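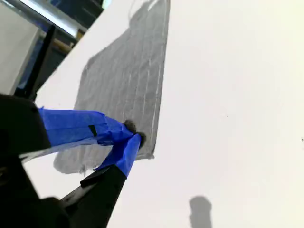
Greys, greys, greys: May at Trimgate

Quick one this month, the printer wants everything by teatime and I still have the listings to do.

So. The Sunday table is on graphite all through May. Big patches of it, on big white sheets. No outlines to begin with, no fruit bowls, just getting a decent area of grey down and having a proper look at what you've got. Sounds dull. Isn't. People who came in April saying they "can't draw" did very well out of it, becuase there's nothing to get wrong, or not much.

Things to look for in a patch of shading, if you want to try at home first. The edges. One side fairly straight and the others left ragged is much nicer than a tidy box all round, you get that lighter patchy corner where it thins out into the paper. And the streaks, where the white shows between the strokes. Leave them! Everyone wants to go back and fill them in. A run of pale lines all going the same way as the edge gives you a stripe for nothing, and it reads as cloth or wood grain or rain on a window depending what you put next to it. Darker smudgy band along the top is good too.

What to bring:

Sheet of white paper, as large as you can carry without folding it. We have the 200 gsm in the plan chest if you forget, pay at the desk.

Something blunt and dark to draw with. Rounded tip is better than a sharp point for this, sharp ones dig in.

Rubber. Not for rubbing out, for picking out lights later on.

An old shirt. Graphite gets on cuffs and then on the tea mugs.

Something grey and knitted. A scarf, a jumper sleeve, whatever. See next bit.

The knitted bit

Second half of each session is folded cloth. Same greys as the morning but now there's a thing in front of you. Fold it into a bundle, few layers, and turn it so it sits at a slant on plain white paper. Square on to the table it looks like laundry. Then forget the stitches. Really, leave the stitches alone until the last ten minutes. Get the layers first, which is the darkest gap, which fold is catching the window. Half close your eyes. If you start with stitches you'll have one lovely corner by four o'clock and no cloth.

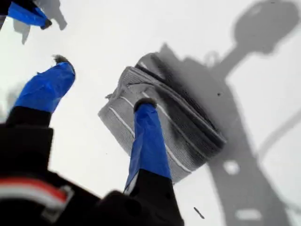 Grey knit, folded, on white. Layers first, stitches last.

Grey on white is a good place to start as you don't have to argue with colour. If you've only got a red jumper bring it anyway, we'll cope.

Bits and pieces

The Wovunitz order has come. 1000 sheets, which is a lot of sheets, and they are in the corridor until the shelf is mended so mind your shins. Members' price as before.

The Flistance show wants 34 drawings from us and will take shading patches as well as "finished" work, I did ask. Nothing framed please, clips only. Put your name on the back, in pencil, small. Last year there were two with no name and they are still behind the door.

Giáp is doing soup again after the sessions, the cafe side, not the takeaway hatch. Tell them before you start drawing if you want one kept.

Room fund stands at 320 pounds, so the second lamp is going ahead. The wobbly one stays for now.

Doors half past nine, start at ten. Side entrance please, the front one sticks. If you have any spare bulldog clips we are short agian.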